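Ticket 736 – Cell rule check, drive and memory handling
Site: Odberg
Opened by: Junaid Minhas
Date: 4 May 2025
Status: Open, waiting on Flelleo

Problem
The Cassim handling rules allow a parts swap in the cell only if every pick has a named holder and a force limit in the job file. Job 195 has the holders but no limit for the drive caddy.

Log
1. Read the job file against section 9 of the rules. Holder names match the labels in the setup sheet. Force limit field is blank for the caddy, filled in for the rest.
2. Asked Flelleo whether blank means "no limit" or "use default." They say default, but the manual doesn't state what the default is.
3. Set speed to 25 percent by hand until this is sorted – the Nostier profile loads at 100 and has to be changed after each restart.
4. Pictures of the holder plate and the open case added for Flelleo, as they asked what the gripper has to reach. 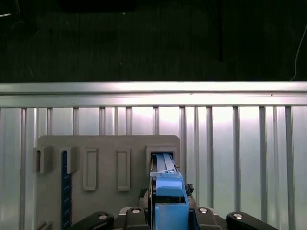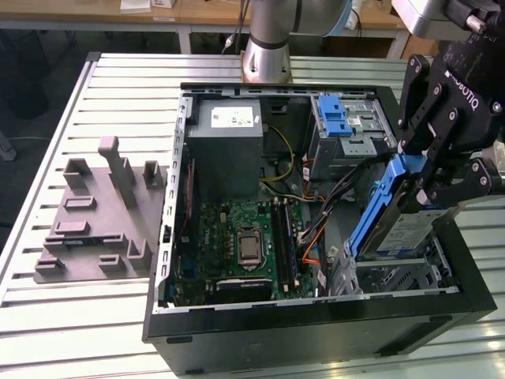 5. Wrote the limit into the job file as a required field. The file should now refuse to load if it is blank. Not tested yet.
6. Still need the default value in writing. Rule text gets updated in July either way.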